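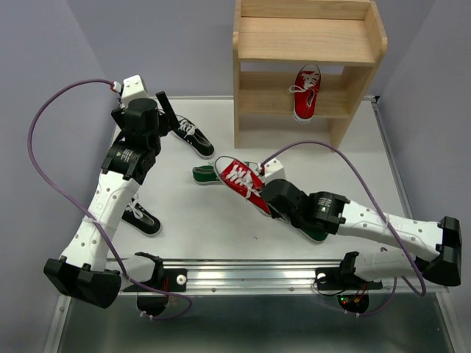
Hedier Two-Arm Bench Cell
Wrist Cable and Stale Picture Kit, part 3466

Status: in stock
Fits: all Hedier two-arm cells shipped before October
Price: free to registered owners, including owners who registered five minutes ago for the purpose

Overview | What went wrong | What's in the kit | Fitting | Specifications | Questions from owners

Overview

Part 3466 is the repair kit for a fault in the Hedier bench cell, which we make and which until October we described on this page as "dependable." The word has been taken down while we work on it.

The kit has a new wrist camera cable for each arm, better clips to hold it, and an update for the Plama controller. If you own a Hedier cell shipped before October, you need it. If you bought yours used, you need it too, and we would like to hear from you, as we have been mailing safety notices to whoever had it before.

Until the kit is fitted, please run the cell at reduced speed and keep hands out of the work area whenever the arms are powered. The second part was always the rule. We mention it again in the hope that it gets read this time.

What went wrong

Each arm on a Hedier cell has a small camera at the wrist, and the controller uses it for the last part of any pick or place. The picture travels down a cable that runs along the arm to the base. The cable has to bend wherever the arm bends, which means it does most of its suffering at the elbow.

On the older cells we left too little slack between the wrist connector and the first strap. With the arm reaching toward the back of the table and the wrist turned most of the way around, the cable went tight and pulled on the connector. It didn't come out. Had it come out, the controller would have noticed, the arm would have stopped, and you would be reading a much shorter page. What it did was back out a tiny amount, lose the picture for a moment, and settle in again when the arm relaxed.

A lost picture should stop the arm. Ours kept going. The Plama controller had a feature called frame smoothing, meant to cover the odd dropped picture so that the motion didn't stutter. When no new picture came in, it handed over the last good one. When there was still no new picture, it handed over the last good one again. There was no limit on how many times it could do this. The arm would then work with full confidence from a view of the table as it had been some time before, much like an uncle giving directions in a town he left years ago.

We found it on our own shoe racking test, where the cell picks up canvas sneakers and puts them away on a small wooden rack. Shoes are a good test. They bend, the laces catch on things, and a shoe held by the heel doesn't hang the same way twice. They are also cheap and hard to hurt, a point in their favor that we came to appreciate.

The Monday run had been going since early morning. On cycle 152 the right arm carried a shoe to the lower shelf and tried to set it down in a spot that was already taken. It pushed. The shoe that was there had no place to go, so the rack went instead, backward until it met the wall of the enclosure. At that point the force limit tripped and the arm stopped. Dolores Castellanos, who was running the bench, hit the emergency stop anyway and wrote "no" in the log. It is the whole entry.

No one was hurt and nothing broke. We are still treating it as a safety fault, because the arm was moving toward something it couldn't see, and the thing it couldn't see might have been a person reaching in for a dropped part.
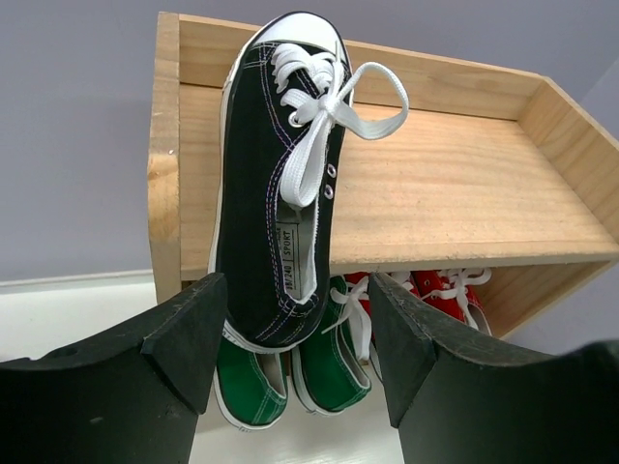
A held shoe makes the fault harder to catch. Once the fingers close, the shoe fills a good share of what the wrist camera sees and stays put in the view while everything behind it moves. A frozen picture of a held shoe looks a lot like a live picture of a held shoe. Our operators were watching the camera feed on the monitor and saw nothing wrong with it for quite a while, and our own software, which is supposed to be better at this than people are, saw nothing wrong with it at all.

Kamol Nilsuwan went back through the stored runs looking for repeated pictures and found 39 cases. In most of them the arm got away with it. The shelf was where it had been, the shoe went where it was meant to go, and the run was marked as a success. Some of those runs were in our sales deck. They aren't now.

What's in the kit

Two wrist camera cables, longer than the originals, with a locking connector at the wrist end. The lock clicks. If you didn't hear a click, it isn't locked.

Soft straps for the long link of each arm, wide enough that they hold the cable without biting into it. Please don't put back the narrow ties that came with the cell. They hold beautifully and that is the trouble with them.

One slack gauge, a bent piece of plastic that tells you how big to leave the loop at the wrist. It looks like something that fell off something else. Please don't throw it out; we have already replaced several.

Plama controller update on a memory stick, with frame smoothing removed. We talked about making it adjustable. Balthasar Nägeli, who wrote it, asked that it be removed, and asked twice.

A printed fitting sheet, and a yellow sticker for the base of the cell so that the next person knows the work was done.

Fitting

Allow an hour for the first arm and much less for the second.

1. Park both arms, turn the cell off at the wall and wait for the lights on the base boards to go out.
2. Clear the table. You will want the room.
3. Unplug the old cable at the wrist, cut the old ties, and draw the cable out toward the base. Leave the power wiring alone.
4. Plug in the new cable at the wrist. Listen for the click.
5. Set the loop with the slack gauge, then close the first strap on the long link.
6. Bring the cable past the elbow with the arm fully bent, then fully straight, moving the arm by hand. If it goes tight in either position, you have too little slack. If it touches the table, too much.
7. Fasten at the base and plug in.
8. Do the other arm. Resist the urge to copy the first one by eye.
9. Power up, load the update and run the wrist sweep from the service menu.
10. With the arm moving at low speed and everybody standing back, use the "drop camera" button in the service menu. The arm must stop. If it doesn't, turn the cell off and call us, at any hour.

Step 10 is the one that matters. Şükran Karabulut in service will ask whether you did it, and she can tell from the controller log, so there is little to be gained by being creative.

Specifications

Cable exit: either side of the wrist
Connector: locking, keyed, single latch
Straps: reusable, soft, washable if it comes to that
Response to a missing picture: arm stops and holds grip
Response to a repeated picture: same
Response to both cameras missing: both arms stop, controller asks for a person
Restart after a stop: by hand only, from the panel
Tools needed: side cutters, the hex key from the original toolbox
Weight added per arm: too little to change your payload settings
Warranty: 6 years on cables and connectors, up from the previous figure, which was less impressive

What changes in daily use

You'll see more stops. We would sooner say so here than have you find out on a busy shift. The old controller papered over small dropouts, and the new one treats every one as a reason to hold still. On a well fitted cell it's a rare event. If yours stops several times in a shift, look at the wrist connector before you blame the update.

When the arm stops with something in its fingers, it keeps holding. Don't pull the item free. Use the release on the panel and keep a hand under the item only after the motor light is off.

Questions from owners

My cell has never done this. Do I still need the kit?
Yes. Ours had never done it either, according to us.

Can I fit just the update and skip the cables?
The update makes the cell safe to stand near. The cables make it worth owning. Fit both, and fit the update first if you can't do them on the same day.

We run the cell on a Karakaya stand. Does that matter?
No. The stand doesn't affect the cable run. Check that the base end of the cable doesn't hang below the rail, where a knee can find it.

We use our own cables.
We know. Send a picture of how they're routed and Şükran will tell you what she thinks. She's kinder in writing.

Is there a version for single-arm cells?
The single-arm cell uses a different wrist and was never fitted with frame smoothing. Owners of single-arm cells have been insufferable about it.

Who decided the arm should carry on without a picture?
Kaan Kahraman approved the release, and has asked us to print that here. His reasoning was that stutter looked bad in front of customers. The rack hitting the wall was also seen by a customer, who was there to look at something else.

Ordering

Request part 3466 through the Initz service desk with the serial number from the plate under the front rail. Kits go out the next working day. If you'd prefer that we fit it, say so on the form and we'll arrange a visit at our cost.

Old cables should be cut in half before you throw them away. Two have already turned up on cells as spares.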